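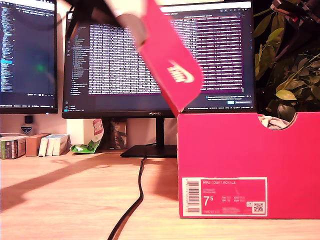 Lid of a shoebox held in the gripper, clear of the box.

Teaching by hand is slower than it looks, and we should stop hiding the slow part

Most published work on teaching robots by demonstration reports the number of demonstrations and the success rate of the policy trained on them. It seldom reports how the demonstrations were made, by whom, or how many were thrown away. I think this is a mistake. The quality of the teaching sets the ceiling for everything that follows, and at present we treat it as clerical work.

Take the lid of a shoebox. It is light, it bends, and it fits closely over the walls of the box. A person lifting it corrects for sticking without noticing. An operator driving an arm by remote control has to make the same correction through a device that returns little or no sense of force. If the lid binds at one corner, the operator learns of it by seeing the box move. By then the recording already contains the fault.

The Titton set, which I helped to collect, holds 3154 demonstrations of household tasks. Of these, 173 are lid removals. When I went back through them I found 3 distinct ways of doing the job. Some operators pulled straight up. Some tilted the lid first and let one edge come free. Some pushed the box against a fixed object and peeled. Each way works. A policy trained on all of them without labels tends to start with one and finish with another, and it fails in the middle.

The usual answer is to collect more. I am not persuaded. More data from operators who disagree gives a better record of the disagreement. Newer policy classes can represent several strategies at once, and I accept that this helps. It does not help with hesitation, which is the larger problem. An operator who pauses to judge depth on a screen records a pause, and the arm will later pause in the same place with nothing to judge.

Guiding the arm directly by hand removes some of this. The operator feels the weight of the lid and the moment it lets go. The cost is that a human body stands in the camera view, and the motor readings include the push of a human hand. At Bundgaard we tried both methods on the same tasks and kept remote control for the final set, mainly for clean images. I would make the same choice again, but it should be stated as a trade.

Three changes would be cheap. First, record the operator as a field in the data, under a code. Secondly, keep the failed attempts and mark them as failed. Deleting them destroys the only evidence of how hard the task was to teach. Thirdly, agree a method before recording begins and write it down. The Nilla rig now has a sheet for each task, with five lines at most. The lid sheet says where to grip, which edge leads and how high to lift before moving sideways.

There is a fair objection that written methods make the data narrow, and that a robot in a real house will meet lids the sheet did not foresee. My reply is that variety should come from the objects, the lighting and the starting positions, where it can be planned. Variety that comes from the operator's uncertainty is noise, and the Stostora benchmark, like most others, has no means of telling the two apart.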